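Ticket: episodes missing from the Ornska feed
Status: open, waiting on Prinside
Opened: 6th February

Hi again! So I look after the catalog for Petek, our little documentary channel, and we deliver everything to Ornska through the Prinside portal. We sent 427 episodes in the last batch and only 327 are showing up on the Ornska side. That's 100 short, and of course one of them is the opener of Flodiditz, which we've been trailing all week.

What I've tried so far:

Logged out and back in, cleared the cache, tried a second browser. Same number.

Re-sent one episode by itself. Portal says "accepted", Ornska shows nothing.

Checked the rights dates, and I think I'm getting warm! The missing ones all have a license window that ends in May. Everything else runs longer (or has no end date at all).
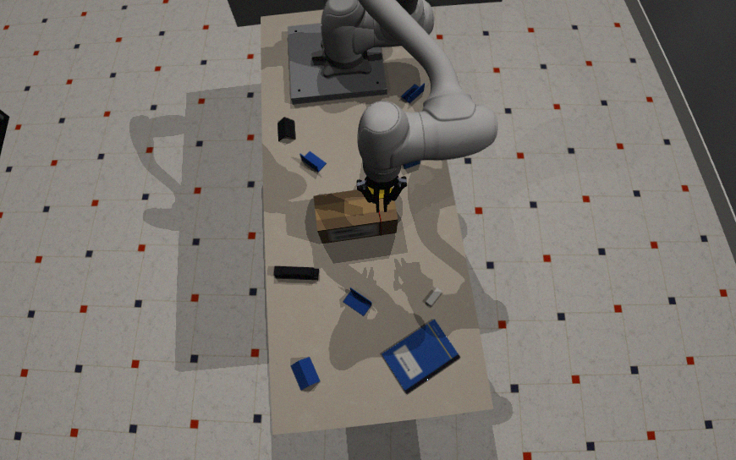
Changed the end date on one test episode to blank and sent it again. It popped up on Ornska in a couple of minutes, artwork and all. Put the May date back and it vanished.

I can't leave the dates blank, the sales contracts won't allow it, so please could someone look at how the portal reads that field? Also, is the 900 character limit on synopses new? It used to be 2,000 and a few of ours are getting chopped.

I'll leave the test episode as it is until I hear from you.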